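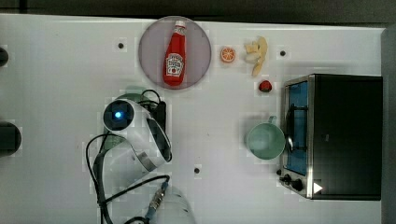
September 8, 2018
Posted by the blog's owner

My kids have been running a restaurant since April. It has no name, or it has a new name every morning, and the menu is whatever comes out of the bin first. I've eaten there more than I've eaten in any real restaurant this year, and I have opinions now. Take the plate up there, with the ketchup on it. Only the ketchup! The fries are over to the side with an orange slice, there's a strawberry down by the toaster oven, and the one thing that made it onto the plate is the bottle, lying down like it's the catch of the day. I get served this constantly. I say thank you, I pretend to eat a ketchup bottle, and I ask for the check.

So this is my long-promised post about play food, which a few of you asked for after I complained about the bin back in the spring. I've been buying it, tripping over it and fishing it out of the couch for long enough that I may as well write it down.

The fries are the best thing we own. I would never have guessed that. I thought it would be the big stuff, the oven, the register, the little shopping cart that takes the skin off your ankles. But fries are lots of separate pieces, and you can pile them, deal them out, hide them in a mug, fight about who got more. They've been fries, they've been firewood, they've been candles on a cake made of a rolled-up sock. If you're buying one thing for a kid who likes to pretend, buy fries (and then buy a second set, you'll lose half of the first one under the fridge by the weekend).

Fruit slices are a close second. We had a whole plastic orange once and it just rolled away and made everybody mad. A slice stays put, and it goes on the rim of a cup if you've got a fancy customer. I am a fancy customer. I get orange in my coffee.

About the oven. I went back and forth on a toaster oven versus a whole play kitchen, and I looked at a lot of kitchens. The Jestar one was pretty but it came in 46 parts and I know my limits. The Timolitz one was so big I would've had to move out. A little oven goes on a table, it goes on a shelf at night, and a door and two knobs turned out to be plenty. They'll cook anything in there. Strawberries get cooked. Ketchup gets cooked. I found my car keys in ours last month, "baking," and I'd been looking for them for two days.

Use real dishes if you can stand it! I know, I know. But the tiny plates that come in the sets drive me nuts, nothing fits on them, and the cups tip if you breathe. I started handing over regular plates and mugs from the back of our cabinet, the ones that don't match anything, and the game got so much better. Everything has room. We've lost one bowl and I didn't like it anyway.

Storage, which is what most of you wrote in about: I bought a Rocha bin with a lid, it was 35 dollars, and I kind of regret it. It's deep, and deep means they dump the entire thing on the floor to find the one strawberry. A shallow tray works better for us. I keep nine or ten things out on it and swap them when they get bored, and the rest lives in the closet. Cleanup went from a nightly crying event (mine) to something we can get through during one song.

Washing: warm water, dish soap, an old towel on the counter overnight. Check anything with a seam before it goes back in the tray. I'm going to try one of those Flesix mesh bags next time and I'll report back.

Okay, I'm being called to my table. There's a soup special.

9 comments
46 shares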